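How to plan the budget for a two-arm robot cell
By Kartini Mandagi

When we started to plan the second cell in our Geltville workshop, I made one mistake: I asked for the price of the arms first. The arms are the biggest line in the budget, but they are also the easiest one to find. Please begin with the task.

Step 1. Write the task in one sentence. Ours was "take a small ring from a hook and hang it on another hook." From this sentence you can read the reach, the payload and the type of fingers. If you need more than one sentence, you probably have two tasks, and you should price them separately.

Step 2. Build the task from cheap parts. Before we signed anything with the supplier, Inbridge, we bought adhesive hooks, tape and a board. The total was less than $200.

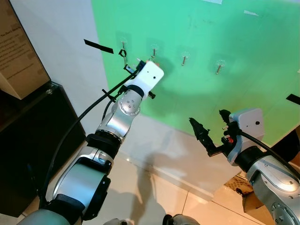
Step 3. Price the grippers as a separate line. Many quotations include the arm and the controller only. Ask if the two arms can have different fingers, and what a spare set costs. Fingers wear out, so we keep 2 spare sets for each arm.

Step 4. Do not forget the cables. A cable that runs outside the arm needs free length at every joint, and it will need replacement sooner than the arm. I put 5 percent of the hardware price for cables, straps and connectors. At first my manager found this too much, but he accepted it after the first year.

Step 5. Plan the time of people. In our plan for the Tudby site, installation was short, but training of the operators took about 15 working days. Write these days in the same table as the equipment, with their cost.

Step 6. Ask for the service contract before the purchase, not after it. Check three points:
- who pays for the transport of a broken arm
- how long the replacement takes
- if software updates are included

We keep all lines in one shared sheet named Vi, with a column for the date of each quotation. Prices older than one quarter we ask again. The next review of our sheet is in September.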